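Robots are learning to push wheelchairs, and the best part is the rulebook growing up alongside them! At Handton, Sanaa Lahlou's draft guide now runs to 110 checks.
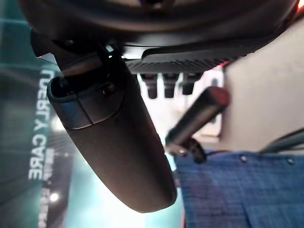
Who can stop the robot?
Anyone in the room, at any time.

Grip comes first: both handles held before the brakes come off. 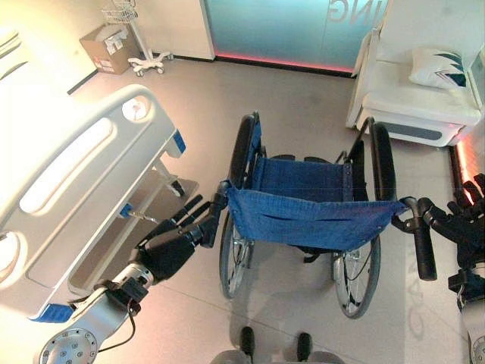 Does a person still need to be there?
A trained carer stays within reach throughout.

I love how plain the wording is. "Move off slowly" gets its own page,

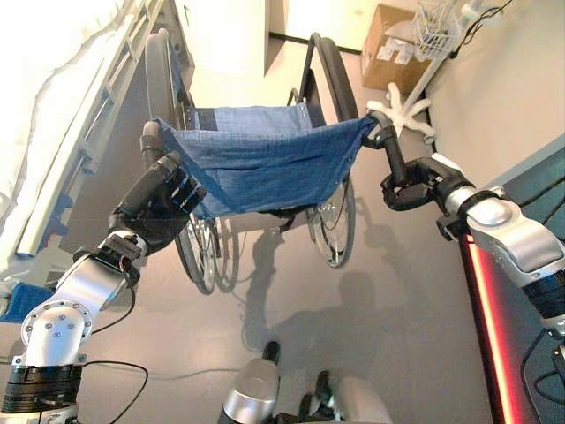

and so does stopping, with 2 full halts before any doorway. Parking beside a bed is the chapter still being argued over.

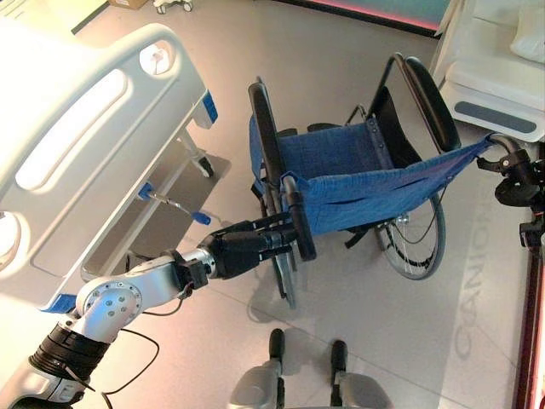
Fadwa Morsy would go further and have the robot say aloud what it will do next. The next draft is due in December.

14 shares | 2 comments
© Trullier | Contact | Back to top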